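Pendetti extending table in cream: my review after a good few months

I've wanted a pale table for years, and for years everybody told me not to get one. Well, I got one!

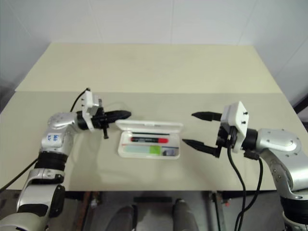 Yoon-hee Seok wrote to me after my last post to say that a cream table is a lovely idea until the first curry, and that she gave hers up and went back to dark wood within the year. She also wanted to know if the seam drives me mad, whether crumbs get in it, and if I'd buy the same one again. So I'm going to try and answer all of that, plus a few things she didn't ask, and you can skip to whichever bit you need.

The table is the Pendetti, the straight-edged one, in cream. They do a grey as well and I went back and forth for ages (the grey looked a bit like an office to me, but my sister liked it better, so there you go). I paid £334, which included delivery to the door but no further than the door. If you live up stairs, have a strong friend ready. Mine came in December, in the dark, in the rain, and the driver was very nice about it but he wasn't coming in.

Putting it together

I'm not a natural at flat-pack and this was fine. There are 15 bolts in the bag and one of those bent keys, and the booklet is all drawings. The drawings are good except for the page where you fix the rear panel, which is drawn from underneath without telling you so. I had it the wrong way round for a while and couldn't work out why the holes wouldn't meet. Turn the booklet upside down at that page and it all makes sense.

You do want a second person for flipping it over. I did it on my own and wouldn't again, my back was cross with me until Wednesday. Put a blanket down first too, the corners are quite sharp before you've got the little felt pads on, and I have a mark on the floorboards to prove it.

The seam

Right, Yoon-hee, the seam. The top is in two sections and there's a faint line running across where they meet. I thought I'd hate it. In the shop photos you can barely see it, and at home I'd say you notice it for a week and then you stop. What I notice more is that the rear panel is a touch lighter than the rest. I did ask Pendetti about this and got a polite email back saying that small differences between panels are normal in this finish. Hmm. On a table at this price I'd have liked them to match, and if you're the kind of person who can't unsee that sort of thing then go and look at one in a shop before ordering.

I keep mine pushed up with the far edge against the wall, so the lighter bit is at the back and mostly has the fruit bowl on it at weekends. If you wanted it out in the middle of the room with chairs all the way round, I think you'd be more aware of it.

As for crumbs, yes, some. Toast is the worst. I run an old, soft toothbrush along the join when I think of it and that sorts it out. Flour was a bit more of a nuisance – I rolled out pastry straight on the table once, over the join, like a fool, and spent longer cleaning up than I did baking. I roll out on the near section now and stay well away from the line.

Stains, spills and that curry

I've had turmeric on it. I've had beetroot, red wine, a whole pot of coffee and whatever it is they put in those cheap felt tips. The coffee and the wine wiped straight off with a damp cloth. Beetroot needed washing-up liquid and came off too. The turmeric left a yellow patch the size of a penny that I was properly upset about, but I used a bit of bicarb paste, left it on over lunch, and did that again the next day, and now I can't find the place. The felt tip faded and then went, though I couldn't tell you which of the things I tried did it!

Hot pans I haven't risked. The leaflet says to use a mat and I do. I've got the round cork ones from Farouk, a pack of 3, and they're brilliant, they don't slide about and they don't leave that ring you sometimes get with the rubber sort.

One thing I would moan about is that it shows every smear when the sun's low. Wipe it with a wet cloth and walk off, and you come back to streaks. A dry tea towel straight after fixes it but it's one more job, and I'll admit I don't always bother.

Is it sturdy?

Pretty much. I lean on it, I knead on it, I've stood on it to change a bulb (don't tell Pendetti). There was a slight wobble to start with, and after a couple of weeks I went round and tightened the bolts again and it stopped. I've done that 3 times since it arrived, so I'd put it in the diary if I were you. My old Drillau never needed touching in all the time I had it, but it was also half the size and weighed as much as a piano.

It's a decent height as well. I can sit and write at it without my shoulders going up round my ears, and standing up to chop veg is all right if you're not very tall. My tall friends grumble a bit.

What else I looked at

The Pandberg was the other one on my list. It's got a one-piece top, so no seam at all, and the edges are rounded off, so it's kinder on hips and small heads. But it only came in a shiny white that I found a bit cold, and it was a good deal dearer by the time you'd added delivery. If the join on the Pendetti really bothers you, that's where I'd send you. I did sit at it in the showroom for so long that someone came and asked if I was waiting for anybody.

Would I buy it again?

I would, in the same cream. I've got a plain white wall behind it and that end of the room gets very little light, and the table has made the whole corner feel bigger and more cheerful. I'd give it four out of five, with the missing one for the mismatched panel and that upside-down page in the booklet. If they ever send me a replacement panel (I've asked twice) I'll come back and change the score.

Yoon-hee, if you do decide to try cream again, get the bicarb in first, and let me know how you get on with the toast crumbs.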